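Search the magazine
Enter a word
Go

The Small Things We Wear on the Wrist

My grandmother kept her jewelry in a biscuit tin. It was not expensive jewelry, and the tin was not a nice tin, but two times in a year she carried it to the bed, spread a blanket and put everything out. As a child I believed that this was a kind of holiday. Now I have my own collection, a modest one, and I do the same in September, when the summer is over and the sleeves become long again.

The bed is the best place for this work. A table is too hard and too smooth, and a round bead which falls from it will travel under the cupboard and stay there until you move house. A fleece blanket holds everything where you put it. It also has one color, so a thin string or a lost clasp is easy to find. I have tried towels, but the loops of the cotton catch on small hooks, and I spent one whole evening to free a bracelet from a bath towel.

First I only lay the pieces out and look at them. I do not clean, I do not decide. When the things have been lying together in a box for months, you forget what you own, and you wear always the same two pieces from the top. I make a line across the blanket, with some space between the pieces so that the cords cannot tangle again.

Pearls I do first, while my hands are clean. They do not like perfume, hair spray or hot water. A soft cloth, a little damp, is enough, and after it they must lie flat until the thread is dry. If you hang a wet strand, the thread becomes longer, and soon you see gaps between the pearls. A shop called Vlček, where my mother had her strand repaired, charged her 400 crowns for a new thread and gave her a long talk about perfume for free. She still repeats this talk to everybody in the family.

Wooden beads are a different question. A mala has 108 beads if it is a full one, and a long one must be kept in loops, or it makes knots by itself. Water is bad for wood. I rub the beads with a dry cloth, one after another, and it takes the time it takes. Some people put oil on them. I did it once with oil from the kitchen and for weeks my collar had yellow spots, so I am careful with this advice.

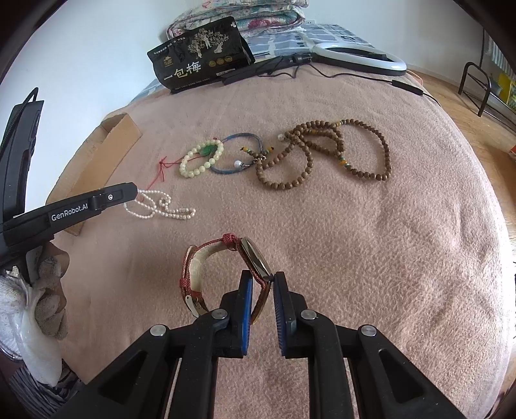
Cord bracelets get tired before anything else. The beads can last longer than we do, but the cord becomes thin at the place where it touches the clasp, and one day it opens on the bus. Pull softly on both sides and look at the last centimeter before the clasp. If you see small hairs, it is time to change it. Red string, the simple kind which many people wear for luck, I do not repair. I was taught that when it breaks it has finished its job, and you should thank it and tie a new one.

Jade asks for very little. Lukewarm water, a drop of mild soap, a soft cloth. It is hard to scratch but it can break if it falls on tiles, and for this reason too I prefer the bed.

Then there are the watches. We forget that a watch with a woven strap is half a textile. It touches the skin every day, it takes the sweat and the sun cream, and we would never treat a shirt so badly. A woven strap can usually be taken off and washed by hand. Hold the watch by its edge when you do this, never by the glass, and do not pull on the small bars with your nails. Let the strap dry for one night. If the color stays in the water, do not be afraid, red ones do this in the first washing.

I asked for prices in a few places, as many readers write to me about storage. Conarix makes a drawer insert with soft compartments for 2,000 crowns, and it is beautiful, but my drawer is too low for it. The fabric roll from Wivex costs 1,000 and is good for travel. Simple cotton bags from Vivum are 100 for a small packet, and these I use at home, one piece in each bag. Cardboard is also useful. I cut a flat piece from an old parcel, make small cuts on two sides and fix the necklaces in them, and they do not touch each other.

Take some snack with you, because the work is longer than you think, but eat it before the pearls or after them. I have a weakness for dried plums, and sugar on the fingers goes directly into every small hole. A good lamp also helps in the evening, when the light from the window is not enough to see a thin cord.

At the end, put back first the pieces which you wear least. The others can stay one more day on the blanket, if nobody needs the bed.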